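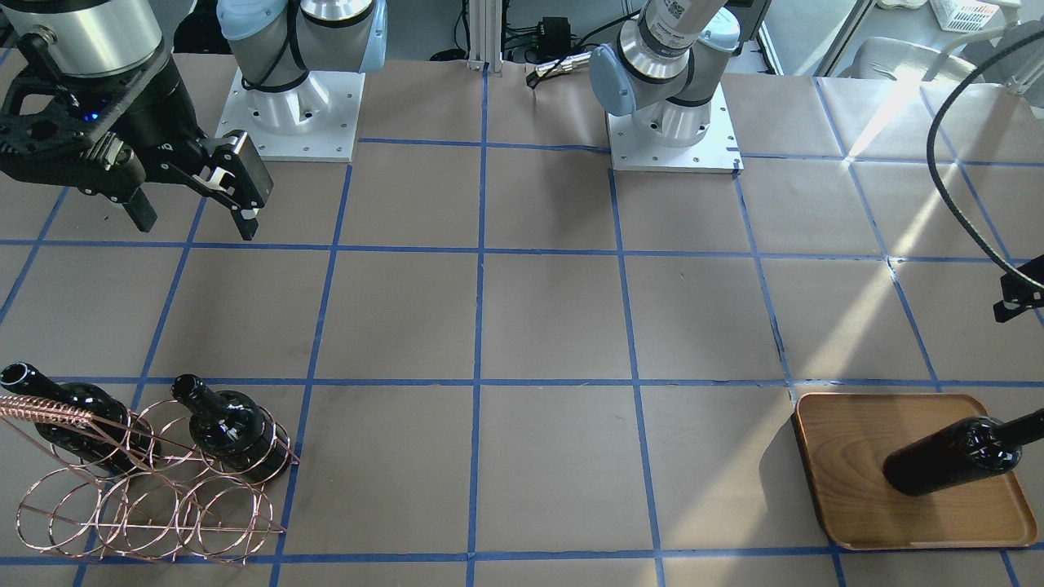 Wine rack station, two bottles racked and one on the tray.

Ticket: second set of gripper fingers, Zestomex bench
Status: waiting on quote
Last updated: Wednesday, 4:40 pm

Hi all, and thanks so much for your patience with this one! I know it started as a simple parts question and has grown a bit since then.

Jiteo came back to us with 720 dollars for 3 pairs of fingers, shipping included (lovely people, very quick on the phone). Riquelme is cheaper per pair, but they want 9 weeks, and that lands us well past the April budget cutoff. I did ask if they could split the order, and they're checking for us.

While we wait, could somebody please confirm whether we want spares for both arms or only the right one? I'd also love to add a blind for the window side to the same request, as the sun comes right across the paper over there. Cernent has one in our size and I've asked them to hold it for 2 days.

Leaving this open until Riquelme writes back.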